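Print this thread | E-mail this thread to a colleague

Trulbridge Residents and Trades Forum > Technology and Work > Automation of Routine Chores

Replies: 9 | Shares: 33 | Views: 3,786

Topic: Are machines ready for routine household and shop-floor chores?

Posted by S_Mollah (moderator)

The Technology and Work section has received several requests for a single thread on this subject, and I am opening one so that the discussion need not be spread across the repair, retail and home care boards.

The question is a narrow one. Members are asked to consider whether a machine available today, or one under serious development, can be relied on to perform ordinary manual chores in a home, a stockroom or a small workshop. Washing machines, dishwashers and conveyor belts are outside the discussion. The chores of interest are those in which objects of different shapes must be picked up, sorted, connected or put away.

Members who sell or install equipment are requested to state this in their first reply. Please keep remarks on wages and staffing levels to the existing thread in the Employment section.

Sumaiya Mollah
Section moderator

---

Reply by benchfitter_33

My position is that they are not ready, and I would not expect my view to change soon. I have managed the repair counter at Miah for a long period. We take in small appliances, chargers, lamps and extension leads. The work that fills the day is untangling, wiping, testing, labeling and placing each item on the correct shelf. No single step is difficult for a new employee. Taken together, they require a person to handle stiff things and limp things within the same minute and to apply a different amount of force to each.

A demonstration in which a machine lifts a block and sets it down does not address this work.

---

Reply by K_Ebihara

In accordance with the moderator's request, I state that I am employed by Pulero, which installs sorting and packing equipment. I do not sell household machines.

I agree with the previous member on the present condition of the field, though I consider the conclusion too firm. The equipment that we install handles cartons and rigid trays with very few stoppages. Soft packaging has become manageable where the goods arrive one at a time and in good light. What remains unsolved in practice is the mixed surface: several categories of goods lying together, some of them attached to one another by cords.

Two arms working together are of considerable help with such material. One arm may hold a strip or a cable while the other draws the plug. A single arm must either clamp the item or push it against something, and both methods fail regularly.

Kazuhiro Ebihara

---

Reply by linen_and_ledger

I supervise housekeeping at Hustow, and I would ask that members not overlook the matter of judgment. When our staff clear a room, they must determine whether an object is refuse or property. An open bag of snacks may be either. Crumbs are always to be removed. A soft toy on the floor is always to be kept, and placed where the guest will find it.

A machine that performs the lifting correctly and the deciding incorrectly would create more correspondence for my office than it would save in labor. We logged 393 property inquiries in the last period, and all of those arose with experienced people doing the work.

---

Reply by benchfitter_33

The point about refuse and property is well taken. I would add that our customers leave adapters inside the sockets of the leads they bring for repair, and that a person must check whether the adapter belongs to the lead or to the customer's other equipment. I do not see how that is to be automated.

---

Reply by K_Ebihara

With respect, I believe two separate questions are being combined. The decision as to what an object is, and whether it should be retained, can be referred to a person. A supervisor may review a doubtful item on a screen and answer in a moment. The physical handling cannot be referred to anyone. If the grippers cannot pull a plug without dragging the entire strip across the table, then the quality of the decision is of no consequence.

For this reason I would encourage members to look first at the handling. The judgment can be supplied by your existing staff during a transition period, which I would expect to be lengthy.

---

Reply by linen_and_ledger

I cannot accept that arrangement as described. A supervisor who must answer a query for every doubtful item has been given an additional duty. In a guest room, doubtful items are the majority of what is found. I would want to see the number of referrals stated in any proposal before I put it before management.

---

Reply by northgate_stockroom

I will offer a middle view. Our stockroom considered a trial in September and declined it. The supplier's material showed a clear table with one product on it. Our returns table does not resemble that. Power strips come back with their cords in loops, and small plugs find their way underneath larger goods.

I would have more confidence in a supplier who presented an untidy table and reported which items were handled and which were left. I do not require that every item be handled. If the rigid goods were put away and the cords left for the staff, the remaining work could be planned for.

---

Reply by K_Ebihara

The request is reasonable. The type of table I have in mind has two arms mounted on a rail along the near side, with cords, adapters, power strips and food packaging on the same white surface.

I would draw attention to the long white cord, which takes a wide curve across to the right. Any plan for clearing a table of this kind has to settle what is done with the cord before the strip is lifted. The bag of chips presents a different difficulty, as it must be held firmly enough to lift and gently enough to leave the contents whole. The crumbs beside it call for a tool in place of a gripper.

The two grippers are also very close to each other over the middle of the table. Members considering a pair of arms should ask the supplier how collisions are prevented when both are needed at one spot.
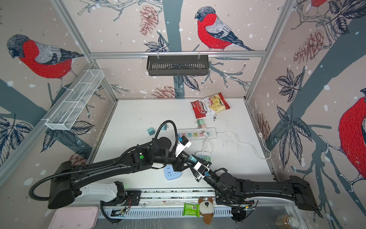 Points on which members agree, and points still open

Posted by S_Mollah (moderator)

I have attempted to record the state of the discussion so that new members may join it without reading every reply.

Agreed:

- Rigid goods presented one at a time are within the reach of current equipment.
- Cords and mixed surfaces are the principal obstacle in handling.
- Suppliers should demonstrate on untidy tables and should report the items left undone.

Not agreed:

- Whether referring doubtful items to a supervisor is an acceptable arrangement. Hustow's representative objects, and the member from Pulero considers it workable.
- Whether a partial result has value. The stockroom member holds that it does.

Members who have conducted a trial of any length are invited to report on it. Reports should name the chore, the length of the trial and the number of times a person was required to step in.

---

Reply by benchfitter_33

I ask that my disagreement on the second open point be recorded as well. At a repair counter, a half-cleared table is harder to take over than an uncleared one, as the next person does not know what has been tested. I would accept a partial result only if the machine placed completed items in a separate tray and touched nothing further.

I am willing to provide 3 mixed boxes of leads and adapters from Miah to any supplier who wishes to make an attempt in front of members. The boxes would be supplied as received, without sorting.

---

Print this thread | E-mail this thread to a colleague

Related threads in Technology and Work

- Labeling of returned electrical goods: current practice (14 replies)
- Floor-cleaning machines in shared hallways (33 replies)
- Questions to put to a supplier before a trial (8 replies)
- Storage of extension leads in small workshops (3 replies)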